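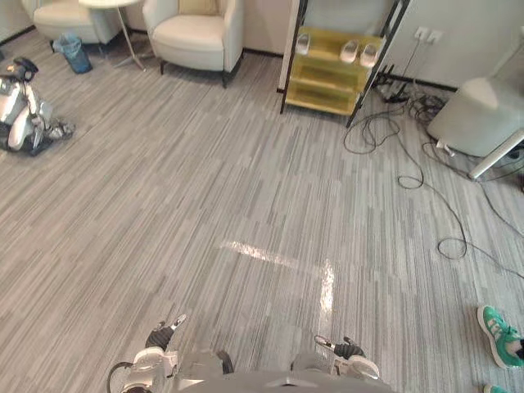

Nikau McAlister has coached the Rudlow women's rugby team for 2 seasons, and he says the job he inherited was mostly about defense. Rudlow had given up 438 points the year before he arrived, the worst mark in the league. He went over those games at home, with sheets of paper laid out across a gray striped carpet, one for each match. "I wanted to see where the tries came from," he said. "Nearly all of them came down the left side in the last 30 minutes."

The fix was fitness first. McAlister cut contact work and added running, sessions of up to 75 minutes on Tuesdays, and a few players did not like it.

"I was one of them," said captain Merle Katene, who plays flanker. "I told him we needed tackling practice. He said we could tackle fine, we just weren't getting there. He was right about that — it took me until April to say so."
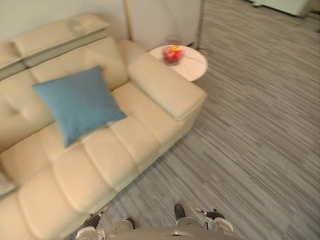 Katene missed most of her first season under McAlister with a shoulder injury and spent those weeks helping him with the lineout calls. Setsuko Sugiyama took over as captain while she was out. "Setsuko talks more than I do on the field," Katene said. "I've tried to copy that."

Rudlow plays Nurville next, away, without wing Seraina Wyss, who has a hamstring strain. McAlister would not say who will start in her place. "They kick a lot, so I need someone who is comfortable under a high ball," he said. "I'll name the team after Thursday's session."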